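Dudgate to allow clotheslines in front and side yards

2025-12-27

DUDGATE – People who live in Dudgate will be able to hang laundry in front and side yards under a change to the town code passed at the last meeting of the year. The new rule replaces one that limited clotheslines to back yards and banned them outright on corner lots.

The change takes effect at the start of the new year. It covers single-family homes, duplexes and row houses. Apartment buildings are covered only if the owner agrees in writing.

Under the new wording, a line may run up to 30 feet and must stay at least two feet from any sidewalk. Lines may not be tied to utility poles, street signs or town trees. Posts set in concrete still need a permit, but the permit fee has been dropped. Folding racks and umbrella-style dryers need no permit at all, wherever they stand on the lot.

The old rule dated from when most of the houses on the east side were built. It was meant to keep streets tidy, according to the report given to the council, and for years it was rarely enforced. That changed in August, when the code office mailed 32 warning letters in a single month, nearly all of them to homes in the Akl Street neighborhood. Many lots there are narrow, and some have no back yard to speak of. A resident with a corner lot had no legal place to put a line.

Several people who got letters came to the next council meeting to object. One said she had hung her wash on the same side porch since she moved in and had never heard a complaint. Another brought her electric bills and read the summer ones out loud. A petition asking for the rule to be dropped was later turned in with 400 names on it.

The council first looked at a smaller fix that would have allowed side-yard lines on corner lots only. That version was set aside in the fall after the code office said it would be hard to explain and harder to enforce. The town attorney then wrote the version that passed.

Not everyone was in favor. Two people spoke against the change at the final hearing. One said laundry left out for days makes a block look run-down and asked for a rule that it be taken in by dark. The council talked about adding one but did not, saying that night-shift workers often hang clothes in the evening. The other speaker asked whether homeowner associations could keep their own bans. The attorney said that private agreements are not changed by the town code, and that people who live under one should read it before they put up a post.

The town of Juvmont, across the river, made a similar change two years ago. Its clerk's office told Dudgate that it had received few complaints afterward, and that most of those were about lines tied to a neighbor's fence. Dudgate's new rule says a line may be fixed to a shared fence only if both owners agree.

At Ploletti Hardware on Main Street, clothesline is kept at the back of the store next to the garden hose. The store said it sells most of its line, pulleys and pins in late spring and does not expect much of a rush in the cold months. It plans to stock more of the retractable kind by April. Cotton line is still the one that older customers ask for, the store said, though plastic-coated line is easier to wipe clean and does not stretch as much under wet towels.

Hanging clothes in winter is slower but it can be done. The county extension office offers a free sheet on the subject at the library's front desk. It suggests picking a dry day with some wind, spinning clothes a second time before they go out, and shaking each piece before it is pinned. Shirts should be hung by the hem and pants by the waistband. Items that come in stiff can be finished on a rack indoors. The sheet also says to bring plastic pins inside when they are not in use, as long spells of sun and frost can make them brittle, and to wipe the line with a damp cloth before each load.
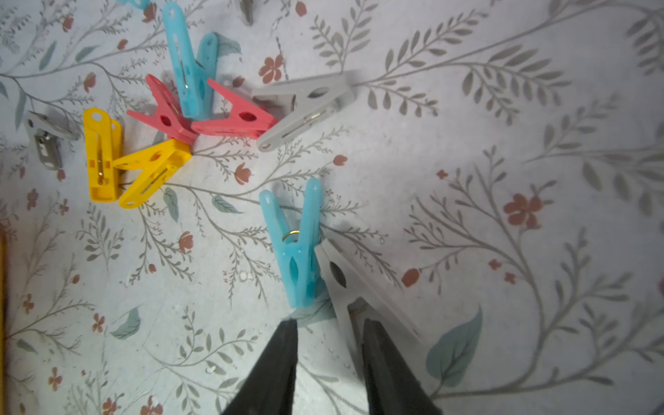
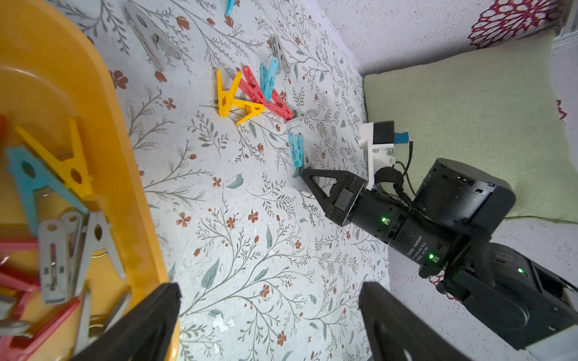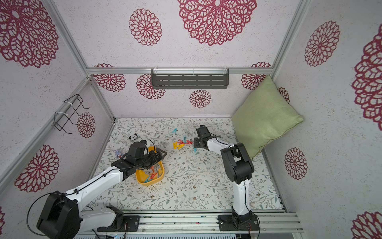 Photos: Dudgate Weekly

The code office said the warning letters sent last summer are now void and will be taken out of property files. No fines were collected under any of them. Residents who paid for a post permit during the fall can ask for their money back at the front counter in Town Hall and should bring the receipt. Refunds will be sent by check.

Renters who want to put up a line should talk to their landlord first. The new rule gives them the same rights as owners when it comes to racks and other dryers that can be moved, but anything screwed into a wall or set in the ground needs the owner's consent. The housing office has a one-page form for this, in English and Spanish.

Lines that cross a shared driveway are still not allowed. The fire department asked that this part of the old rule be kept so that trucks and stretchers can get through, and the council agreed without debate.

The council also asked the parks department to look at putting up shared drying posts behind the Akl Street community garden, where a set stood until the shed was rebuilt. The posts would be open to anyone in the neighborhood. A cost estimate is due in the spring. The garden's water line would have to be moved first, and the parks department said that work is not in the current budget.

The full text of the new rule is posted at Town Hall and at the library. Questions about a certain lot can be taken to the code office, which will be closed for the holiday and will open again at its regular hours after the new year.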